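5. Reproducing the gear placement results

This section covers the Clesholm benchmark, the planetary gear task used to compare policies trained with the Putari toolkit. Complete Section 4 (arm calibration) first.

5.1 What is measured

A run starts with the gears lying on the mat and ends when the policy stops or the time limit is reached. Each gear is scored separately. A run only counts as a full success if every gear is seated and the centre gear turns freely by hand.

The reference policy was trained on 1054 demonstrations. We then removed the demonstrations in which the operator had regrasped a gear, leaving 283 fewer, and trained again with the same settings. The second policy seated the outer gears just as often but did worse on the centre gear, where a small tilt has to be corrected against the teeth already in place. For this reason we advise against cleaning regrasps out of your own data.

5.2 Preparing the workspace

1. Lay the black mat flat on the table and press out any folds.
2. Place the disc within reach of the arm. Do not fix it down.
3. Put the gears on the mat, clear of the disc, with the flat faces down.
4. Move the arm to its home pose and open the gripper.
5. Check the camera preview. Both the disc and the gears must be fully in view.

Note: The disc can slide when a gear is pushed against it. This is part of the task. Do not reset the disc during a run.

5.3 Running the evaluation

1. Load the checkpoint and set the seed to 31.
2. Set the step limit to 1000.
3. Select Zimness as the scoring profile. The older Nasution profile does not score the centre gear and its results cannot be compared with ours.
4. Press Start and keep your hands out of the workspace.
5. When the run ends, enter the result for each gear before you touch anything.

Caution: The gripper may close quickly after a failed grasp. Use the stop button before reaching in, even if the arm seems to be at rest.
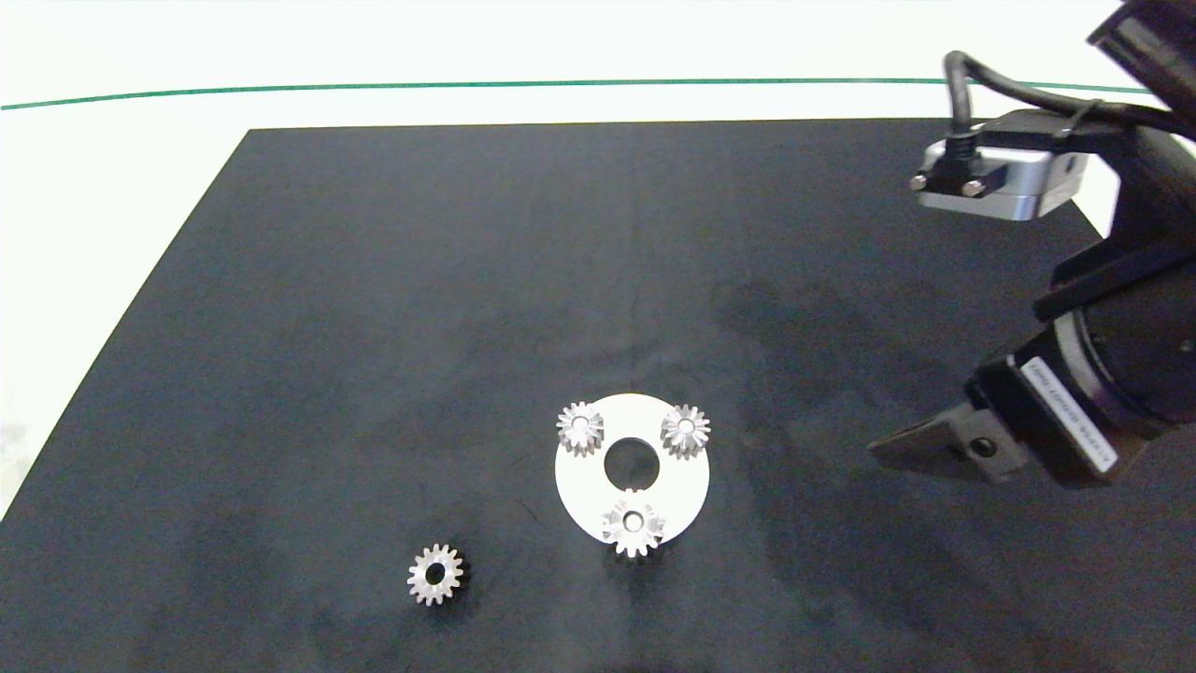
5.4 Scoring partial runs

Score the outer gears first. A gear whose teeth extend past the rim of the disc is still valid, as the rim is not a limit for this task. Judge it by its seating only. If a gear rocks when touched lightly, mark it as placed but not seated.

If the centre gear was never picked up, enter "not attempted". Use "failed" only when the gripper closed on it. The two are reported in separate columns of the results file.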